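How to pack a keepsake box that survives the closet (and a move)

Quick one. I get asked for this every January when people are clearing shelves and have no idea what to do with the odd stuff – the souvenirs, the gifts still in their nice boxes, the thing your aunt brought back from a trip. Not junk, not decor. Needs a home.

Takes an evening. Less if you don't stop to read old cards. You will stop to read old cards.

What you need

One sturdy cardboard box, with flaps if you can get it
Clear packing tape
Tissue paper or old pillowcases, clean ones
A marker
A few index cards
Pencil
Zip bags, small
A flat place to work at a decent height

On the box. Don't go huge. I used to buy the biggest moving cartons going and then couldn't lift them down off the shelf. Now I use a size you can carry with your arms bent. Gift cartons are good too, the thick ones, lots of them are colored inside and they look nice when you open them. Check the bottom seam. If it gives when you push on it, tape it on the outside, two strips one way and one strip across.

I buy mine from Ondulow, a little box place with a seconds bin. Any box shop will do.

Step 1. Pick a work spot

The bed. I know the table seems more sensible but the table has mail on it. Bed is soft, so if you drop something it lives. Put down a sheet you don't care about, box on the side nearest you, pile on the other side. Phone on the nightstand, face down.

Don't start this at 11 at night. You'll want to sleep in that bed and there will be a box on it.

Step 2. Sort before you pack

Three piles. Rigid, soft, weird.

Rigid is anything in its own box or tin, plus books and frames. Soft is scarves, pouches, folded fabric things. Weird is everything with a shape that doesn't stack. Weird is most of it, sorry.

Anything with batteries, take the batteries out. Anything that was ever food, look hard at it. Candles get their own box, they melt and take the neighbors with them.

Step 3. Trial fit

Put it all in with no wrapping at all. Just stand things up and see where they want to go. You're only looking at height and gaps at this point.
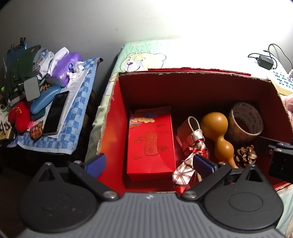

Tall things go in first and they go against a wall. A side wall, not the middle, becuase the middle is where a tall box tips over the minute you pick the carton up. So the red gift box with the gold lines stands on the left, and the umbrella in its red and white cover sits right next to it, then the gourd upright, a little right of center. Pine cone in the corner. The tape is in there at the back only till I need it, take yours out before you close up or you'll be hunting for it.

If it all fits with a hand's width left over, good, you have room for the wrapping. If it only just fits bare, you need a bigger box or fewer things. Wrapping eats space.

Step 4. Take it out again and wrap

Yes, all of it. Keep the order in your head or line things up on the sheet the same way they stood in the box.

Gift boxes: one sheet of tissue, folded around, no tape on the box itself. Tape pulls the print off. I ruined a nice lid that way.

Gourds: dust with a dry cloth. No water. Make sure it's bone dry all through before it goes away – a dried one should feel light and sound hollow when you tap it. Wrap the top part first, then fill in around the waist with twisted tissue until the whole thing is more or less a straight tube. The neck is the weak spot. Fill it and it's fine.

Folding umbrellas: open it up for a day first, even if you think it's dry. Then back in the cover, ribbon or strap tied loose. Tight ties leave a crease in the fabric that never comes out.

Pine cones: bake them low on foil if they came from outside, and stay in the kitchen while they're in. Bugs. Cool completely, then into a zip bag left open a bit. The scales catch on everything, so bag it or it will snag your scarves.

Anything with a strap or handle: tuck the strap under, or it hooks the next item and brings it up with it when you unpack.

Step 5. Fill the gaps

Soft pile goes in now. Scarves between the hard things, pouches down the sides. Then crumpled tissue in whats left. Close the flaps and rock the box a little. If you hear it move, open it, add more.

Don't overstuff. Flaps should meet flat with no pushing.

Step 6. The card

Index card, pencil, laid on top of everything. What's in the box and where each thing came from, one line each. Pencil since pen can fade or bleed. This is the bit people skip and then in ten years there's a gourd and no story.

If you keep a list on your phone as well, fine. I use Noiphan for mine, it's a plain list app, nothing fancy. Still do the card.

Step 7. Close and label

One strip of tape down the middle seam. One, not five. You'll want back in. Fold the end of the tape under for a pull tab.

Label on two sides, short end and long end. Never the top, you can't read the top once something's stacked on it. I write the room and one word, like "closet – travel" and that's plenty.

Where to put it

Inside closet shelf is best. Attic is too hot, basement is too damp, under the bed is ok if you vacuum under there. Nothing heavy on top of it.

Check it once a year. Open, sniff, close. Musty means something went in damp, find it and air the lot.

Next up is the one on greeting cards, when I get to it.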